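One year of solar, and what the bills say

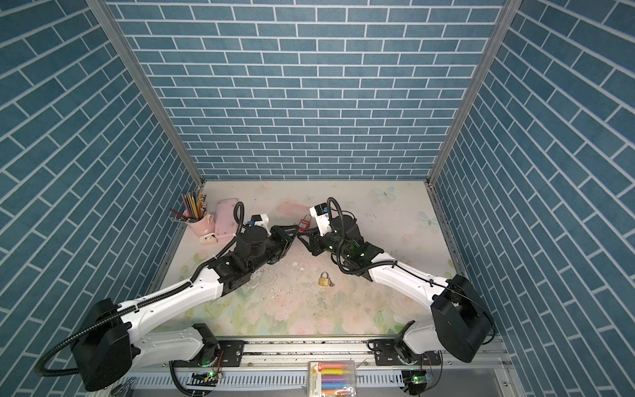
Blue brick wallpaper and a rose-print tabletop.

So Saturday marked one year since they switched our panels on, and a few of you have been asking me for real numbers (hi, Yareli Bautista, you have asked four times). I finally sat down with a pile of statements and a bag of pretzels and worked it out.

If you're new here, we put eight panels on the back half of the roof. We wanted more. The front half has a big maple shading it until lunchtime, and I'm not cutting down the maple, so eight it is. The installer was a small outfit called Follen, two crews and one very patient lady in the office who answered every email I sent her, including the dumb ones.

The total for the year was 2,268 kilowatt-hours. I had that number written on a sticky note on the fridge for a week before I knew if it was good! The quote had promised a little more than that, and I was ready to be annoyed, but then I remembered we lost most of January. There was snow on the panels, then gray skies, then more snow, and I stood in the yard one morning with a roof rake thinking, is this worth it? It was not worth it. I got a boot full of snow and the app went up by a number so small I won't print it.

Speaking of the app. The inverter is a Trakon and the hardware has been fine, it hums a bit in the afternoon and that's all. The app is another story. It logs me out constantly, it shows yesterday's graph and calls it today, and for most of the spring it thought we lived in a different time zone, so according to my phone our best production was at 10 at night. I wrote to support and got a form letter. Then one day it was fixed and I never heard a word about it.

Okay, the bills. Our electric use went down by around 20 percent compared with the year before, as in what we bought from the utility. Summer was the fun part. In June there was a stretch where we were sending power back nearly every afternoon, and I got a little weird about it. I was running the dishwasher at noon. I was telling guests to charge their phones before dinner. My husband wanted to bake a lasagna at 7 p.m. and I gave him a look, and he made the lasagna anyway and it was delicious.

What I did not understand going in is how the credits work. I figured you send a unit out, you get a unit back, and everybody is square. Our plan doesn't do that. What we send out earns less than what we pay to bring it in, so the more we use ourselves while the sun is up, the better we do. I wish I'd gone over that page of the contract more slowly. It was in there, on page 8, in normal-sized print and everything, so I can't even blame them.

The other thing I'd do over is the battery question. We got a quote for a Dridia unit to go in the garage and I said no on the spot when I saw the price. I still think no was right for us that year. But we had two long outages in the fall, and both times the neighbors came by to ask if we had lights on because of the solar. Nope! Our system shuts itself off when the grid goes down, so the line crews don't get hurt, and we sat there with candles like the rest of the street. If you're buying panels because of outages, ask about this first, please.

A couple of people also asked about the community solar farm out past Laskowska Road. I don't know much about it yet. My sister signed up because she rents and can't put anything on her roof, and she gets a credit on her bill every month - not a big one, but she didn't have to have anybody drill holes in anything. She's going to let me look at her statements once she has a few more of them, and I'll do a post.

Would I do it again? Yeah, I think so. I'd clean the gutters before the crew came instead of after, and I'd have them run the conduit down the north side where I don't have to look at it from the kitchen sink. It bugs me every single morning. I've been told I can paint it, so if anyone has painted metal conduit and had it last through a winter, tell me what you used.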